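Search the manual Enter keyword

4. Teaching by Hand and by Remote

This section covers showing the Drastmont arm a task so that it can attempt the task later without you. You can do this in two ways: by holding the wrist and moving it yourself (hand guiding), or by driving it from the Dullo handset (remote). Most people start with hand guiding, get a sore shoulder, and read the remote part afterward. You are welcome to read it first.

Sections 2 and 3 must be finished before you begin. If you skipped the gripper zeroing in 3.6, go back. The arm will let you carry on without it and will say nothing.

4.1 Before you record

1. Clear the work mat of anything that isn't part of the task. Coffee counts as not part of the task.
2. Set out the parts in the position where you want the arm to find them on a normal day. A corner joint laid perfectly square to the mat looks nice and teaches the arm that all corners are square to the mat.
3. Check the wrist camera view on the Amaral screen. Both fingertips should be visible, along with a good piece of mat beyond them.
4. Wipe the fingertips and the lens with a dry cloth. Use no solvent on the printed fingers.
5. Open a new task and name it. "Test," "test2" and "test final" are already taken on every system we have serviced.

CAUTION: Keep the stop button within reach of the hand that is not on the arm. If you need both hands on the arm, a second person holds the button and does nothing else.

4.2 Hand guiding

1. Press and hold the gray ring on the wrist. The brakes release with a click. The arm now weighs very little, but it still has momentum.
2. Move to a start position well above the parts.
3. Tap the ring twice to start recording. The light turns amber.
4. Bring the gripper in at the speed you would like it to use. The arm copies your pace faithfully, including the part where you stopped to answer the phone.
5. Open and close the fingers with the thumb lever. Pause for a breath before each grip.
6. Back away from the work, return to the start position, and tap twice to stop.

Note: Stay below the wrist camera's line of sight. A model trained on your sleeve will go looking for your sleeve.

4.3 Remote

1. Put the arm in Follow mode and pick up the handset. The arm doesn't move until you squeeze the grip switch.
2. Set the motion scale to 50 percent for work near fasteners and brackets. Full scale is for crossing the table.
3. Approach at an angle that keeps the joint in view between or beyond the fingers. If you can't see what you are reaching for on the screen, the arm can't either.
4. Release the grip switch whenever you want to rest your hand. Squeeze again to resume. The arm holds its place.
5. End the recording before you put the handset down on the bench. We have seen 800 recordings of an arm politely setting itself down on a bench.

CAUTION: Do not use Follow mode with anyone's hands on the mat. The handset operator is watching a screen and will not see them in time.

4.4 Keeping and throwing out

Review each recording on the same day. Keep the clean ones and the ones where you fumbled and recovered, and mark the second kind as "recovery." Throw out anything where you gave up, where a part fell off the mat, or where the arm was bumped. Storage on the base unit holds 3,000 recordings, so there is room to be generous, but the arm has no taste of its own and will learn from whatever you leave in.

If the message "Pose gap 1,598" appears during review, the wrist lost its position during the take. Delete that take and repeat 3.6. Veikko Riihimäki at the Flarnovside service desk can read the log if it keeps coming back. He will ask whether you did 3.6. 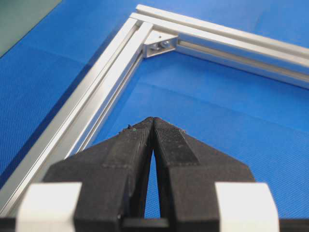

Can I mix hand-guided and remote recordings in one task?

You can, as long as both kinds start from the same position and run at a similar pace. Tag each take with the method used, so you can retrain on one kind alone if the arm starts to hesitate.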